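Hotel group sets aside budget for garment-handling robots

Otaneck, which runs serviced rooms and small hotels, plans to buy two two-armed robots for guest laundry and wardrobe work, with a decision on the supplier due in November.

The company has been looking at machines that can put shirts and tops on hangers in the guest room itself. Ketsara Saithong, who is in charge of purchasing, said the group had first priced a fixed folding line for its central laundry but dropped the idea when it saw how much floor space would be lost.

"We kept coming back to the rooms," she said. "A hanger, a bed and one shirt at a time. If we are going to spend the money, it should go on the job our staff are doing there."
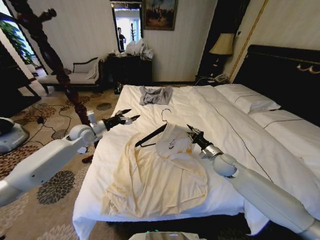
Hanger work on a cream shirt laid out on a hotel-style bed.

The budget covers the robots, spare gripper parts, staff training and a service contract. Otaneck has asked bidders to price the contract separately, after an earlier order for cleaning equipment came with repair charges it had not planned for. Leasing is also being considered. Horent, an equipment finance firm, has offered terms over 31 months with an option to buy at the end.

Amnuay Yensuk, the group's operations manager, said soft clothing remained the hardest part of the specification. Bidders must show their machines working with thick tops as well as thin shirts, and on ordinary beds instead of test tables. 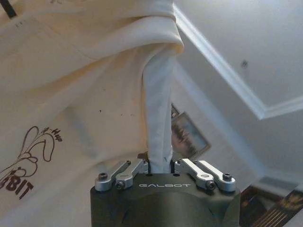
They must also state how long a worn gripper takes to replace and whether hotel staff can do it themselves. Door widths, carpet and lift access will be checked at each building before an order is signed.

Otaneck said it would start at one site and review running costs before asking for more money. A larger plan, covering 100 rooms, has been drawn up but has no funding yet. No jobs will be cut in the first stage, the company said.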